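Fliltow 2 adds night routes and drops the fuel meter

The April update for Fliltow 2 is out on PC and on both consoles. It is a free download and takes a few minutes to install. If you stopped playing over the winter, this is a good time to go back, as the parts of the game people complained about most have been changed.

For anyone who missed it, Fliltow 2 is a driving and delivery game from Ceden. You run a small freight company in a made-up river valley, pick up loads at one end and drop them at the other, and spend what you earn on better trucks. There are 131 jobs in the game now. The early ones are short hauls of grain and roof tiles. The later ones take you over the mountain road, where the weather can shut a pass while you are on it.

The biggest change is that the fuel meter is gone from the standard mode. You used to have to stop every few miles, and on the longer routes there was a stretch with no station at all. Toivo Kettunen, who designed the roads, wrote in the patch notes that players were planning their whole trip around the pump and skipping the side valleys. Fuel is still there in hard mode for those who liked it.

Night routes are the other main addition. They open once you have 300 reputation points. Pay is higher and traffic is light, but your headlights only reach so far, and the deer are a real problem past the second bridge. I lost a full load of window glass on my first try. Braking early on the downhill sections helps a lot.

Co-op still tops out at 4 players. It works better than it did. I played two evenings with Pauline Haslam, who writes our strategy column, and we had one dropped connection in that time. The host keeps all progress, so decide who is hosting before you start. Guests take home their pay and nothing else.

A few things still need work. The map does not remember your markers when you quit. The radio has too few songs. The Trokik, the heaviest truck in the game, costs more than it earns back unless you run it on quarry jobs, and there is no way to sell it afterward. Save your money for the mid-size flatbed.

Fliltow 2 also has a new warehouse editor, and I have spent more time in it than I planned. You choose floors, walls and shelving, then stack your stock where you like, and the layout affects how fast the trucks load. Most of the colors are on the drab side. My first depot came out rather plain, and I have left it that way. Brighter paint unlocks with the night routes. You can share a finished warehouse with a code from the pause menu, and other players can load it into their own game without losing what they have built.

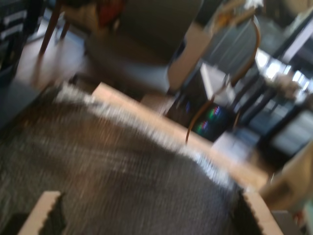
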